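October, a little after supper, and my boots are still drying by the back door. Hayley Ashworth and I walked the whole marsh trail at Hulme this morning, and I do believe we talked for every step of it, mostly about whether the land trust can buy the lower meadow before somebody puts houses on it. It's 55 acres, and more than 80 kinds of birds have been written down there over the years! 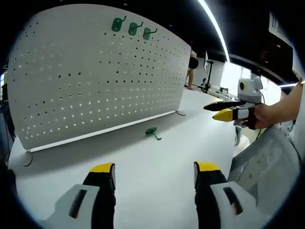 Ruth Bunting thinks the owner will hold out until spring – she's known him since grade school, so I suppose she'd know. I wrote my letter to the county anyway and put in the bit about the herons.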